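Workholm Finishing Workshop - Notebook, April
Entry by M. Salehi. Read and initialed by P. Hosseinzadeh.

Subject: oil and wax trial on walnut offcuts, continued from the previous entry

Work resumed at 8:40 a.m. The shop heater had been left on overnight at the low setting, and the wall thermometer agreed with the bench thermometer for the first time this month. Relative humidity was 34 percent at the start and had not moved by noon. The second coat of the Riltari oil was applied to boards A through F. The Stoketti hard wax was applied to boards G through K. Board L remains bare and is kept as the control.

The Riltari oil was wiped on with cotton cloth, left for 29 minutes and then wiped back. The instructions used in this shop call for half an hour, but board C had begun to turn tacky near one end and the whole set was wiped early so that the boards would stay comparable. This should be remembered when the third coat is judged. Cloths were laid flat on the outdoor rack to dry, per the standing rule.

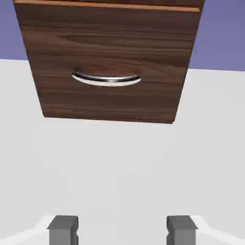

Grain direction remains the main source of disagreement between readings. Mr. Hosseinzadeh holds that the samples should all be cut with straight grain, as the gloss meter gives steadier numbers on it. The present writer holds that customers do not order straight grain only, and that a trial should include the figure they will meet in the finished piece. A dark brown drawer front with the grain running side to side, and a lighter oval patch swirling near the middle of it, would give one reading at the patch and quite another toward the ends. Boards D and J have similar swirls and were therefore measured at three points each. The spread on board D was wide enough that the average is not worth recording. The separate readings are on the loose sheet inside the back cover.

Sanding between coats was done by hand with the gray pad. The powered sander was set aside after it left faint curls on board B, visible only under the raking lamp. Board B has been kept in the trial with a note against it. Whoever used the coarse disc last is asked to return it to the labeled sleeve.

The wax boards gave less trouble. Stoketti goes on stiff in a cool room and the first pass on board G dragged badly. Standing the tin in warm water for a few minutes corrected this, and boards H through K took an even coat. Board K shows a slight haze at one corner - possibly too much wax, possibly a fingerprint sealed under it. It will be buffed again before any conclusion is drawn. 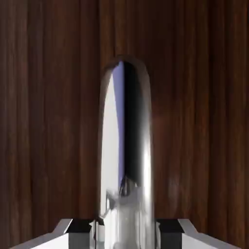 The haze was compared with the one reported on the Saber order last winter. Mr. Hosseinzadeh brought out the retained piece from that job, and the two do not look alike under the lamp. The older one is milky and follows the pores. The one on board K lies on top and can be moved with a thumbnail. The Saber piece was returned to shelf 2 with a fresh tag, the old one having become unreadable.

Water spot test: not started. The boards need more time, and a result taken now would have to be thrown out. The log for the drying cabinet stands at 366 hours since the filter was changed, so a new filter should be ordered before the next batch goes in.

To do:
Third coat of oil, boards A through F, full half hour unless tack appears.
Buff board K and photograph the corner.
Cut two more straight-grain blanks for Mr. Hosseinzadeh.
Ask whether the gloss meter can be spared from the front office for a full morning.

Closed at 4:15 p.m. Lamp unplugged, rack checked. M.S.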